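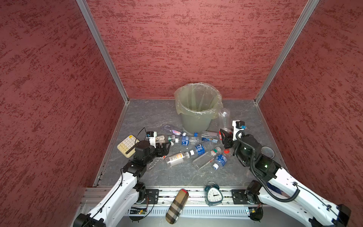
Who gets a day? (notes for the library talk, 29th June)

Hi everybody, thanks for giving up a Saturday for this. I'm Mali Probert, I used to clerk for a state legislature, and I'm going to talk about days. The proclaimed kind, the ones with a "whereas" in front of them.

(Wait for the people at the back to find chairs.)

1. How I got into this

My first job at the capitol was typing proclamations. I typed 34 of them in my first session and I can still do the "now, therefore" paragraph in my sleep. Most were for things like a retiring fire chief or a high school team that won state. Somebody asked, somebody signed, there was a handshake and a picture, and the thing went in a folder.

Then one November a woman named Kerstin Kröger came in and wanted a day for her parents' town, for the people who left it. And I realized I had no idea how you decide that!

2. Proclamation or law?

People mix these up all the time (I did too, for months). A proclamation is the governor or the mayor saying something out loud on nice paper. It usually covers one year, and if you want it again you ask again. A day written into state law comes back every year until somebody repeals it. That takes a bill, a sponsor, a hearing, votes in both chambers if your state has two, and a signature.

Neither one gets you the day off work. I always get that question, so I'm answering it now.

SLOW DOWN HERE. Last time I rushed this part and Lutz had to ask me to go back.

3. The Kröger bill

Kerstin had 700 signatures in a shoebox. Her senator's office told her to get a proclamation first and see how it went, so she did, and then she came back the next year and asked for the bill.

The hearing was the good part. Oddur Hedegaard spoke for it, and he's a big quiet man who'd never testified about anything. Waltraud Hagedorn spoke against it. She didn't mind the day itself, she minded the wording, which required schools to spend a class period on it. She'd taught eighth grade history and she wanted to know which period they were supposed to give up. I thought that was a fair question and I still do.
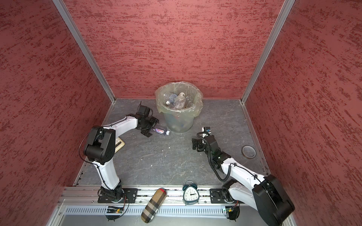
So they changed "shall" to "may." One word, and it took 3 meetings. If you remember anything from today, go look for that word in the next bill you read. "Shall" means the school has to. "May" means it's up to them.

(Drink some water. Ask if anyone has read a bill all the way through. There's usually one.)

4. How to ask for one yourself

Start with the city, it's a lot friendlier. Look on the mayor's page for a request form, and send it in well ahead, a month at least if you can. Write your own draft and keep it to one page. Put in names and dates you can back up. Kerstin's first draft began in 1720 and didn't reach her parents until page four, and I had to tell her so, and she was very nice about it.

If you want it in law, call your own representative, the one for your own district. Ask when bills have to be filed. Then find two or three people who'll come and speak, and find out who's going to be against it and go talk to them first.

5. Questions

Leave plenty of time. If someone asks about federal holidays, say that's Congress and a different talk. Sign-up sheet for the capitol tour is by the door, bring a photo ID on the day.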